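Acta de la reunión de septiembre
Grupo de viaje Saltitz – preparación de la escapada a la capital

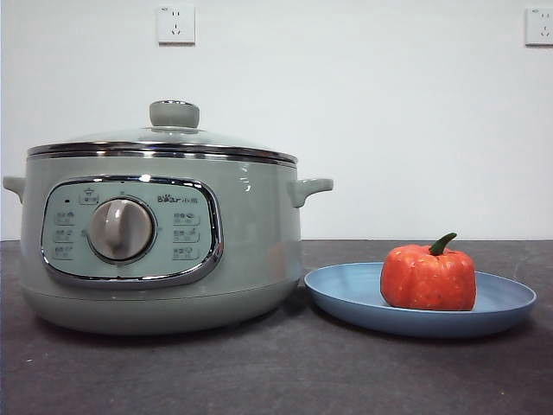 Se abre la sesión a las 9 de la mañana, hora elegida por Tiina Kauppinen y lamentada por los demás. Se lee el acta anterior y se aprueba, aunque Leena Kiiskinen pide que conste que ella nunca dijo que los museos «le dieran igual», sino que le dan igual después del tercero. Consta. Se retoma la cuestión del alojamiento, pendiente desde la primavera: hotel junto al Parlamento o apartamento al otro lado del río. Leena defiende el apartamento con el argumento de la cocina y propone llevar una olla eléctrica como la verde salvia de tapa de cristal, que al menos permite vigilar las lentejas sin levantarla. Tiina responde que no va a cruzar medio continente para vigilar lentejas. Se vota y gana el apartamento.

Punto 1. Itinerario

Tiina presenta un borrador de cinco días. El primero incluye el Parlamento, la columna de la plaza mayor, el archivo, la catedral y, literalmente, «paseo tranquilo». Se le pregunta dónde cabe el paseo tranquilo. Contesta que entre el archivo y la catedral, y que dura nueve minutos. Se acuerda pasar la catedral al segundo día y alargar el paseo hasta que merezca el adjetivo.

Leena pide una tarde entera para el barrio de Stukine, donde no hay nada importante que ver. Lo considera su principal atractivo. Se aprueba sin debate, salvo por un suspiro que la secretaria no pudo atribuir.

Punto 2. Visita al Parlamento

La visita guiada exige reserva y documento de identidad. Se discute si conviene llegar sabiendo algo de la política del país. Tiina ha preparado un resumen de 50 páginas con índice y se ofrece a enviarlo. Varios asistentes dicen que lo leerán en el tren. La secretaria se limita a recoger la promesa.

También se debate si subir a la cúpula. Hay escaleras y hay ascensor. El grupo se divide en 2 bandos, que se saludarán arriba.

Punto 3. Transporte

La agencia Niskanen ofrece tren nocturno de ida y vuelta. La alternativa es el autocar de Starevetti, más barato, con salida a una hora que el folleto llama «temprana» y que Leena llama de otra manera. Se recuerda el viaje anterior en autocar, en el que se proyectó la misma película a la ida y a la vuelta, sin final en ninguno de los dos casos. Se elige el tren por amplia mayoría.

Queda por confirmar si las literas se asignan por sorteo o por ronquidos. Tiina consultará con la agencia lo primero.

Punto 4. Fotografías

A raíz de lo ocurrido en la última escapada, de la que se conserva un número excesivo de fotos de la misma estatua ecuestre, se propone un máximo por monumento. La propuesta no prospera. Leena sugiere entonces que, por lo menos, alguien anote quién era el jinete. Prospera, pero no se presenta nadie y el encargo recae en la secretaria, que lo hace constar con el entusiasmo que se puede suponer.

Punto 5. Ruegos y preguntas

Se pregunta si habrá tiempo libre. Tiina dice que sí, y que está en el programa, con horario.

Se pregunta si el monumento a la Independencia se ve mejor de día o iluminado. No hay acuerdo – se irá dos veces.

Se ruega no traer otra vez la guía de papel de hace treinta años, por mucho cariño que se le tenga. Su dueño alega que los edificios siguen en el mismo sitio. Se le contesta que los restaurantes no.

Tareas pendientes: Tiina reserva el tren y la visita al Parlamento. Leena cierra el apartamento y averigua si hay cacerolas. Los demás, leer el resumen.

Se levanta la sesión a las 11.40. La próxima reunión será a las 10, tras una segunda votación que esta vez Tiina perdió.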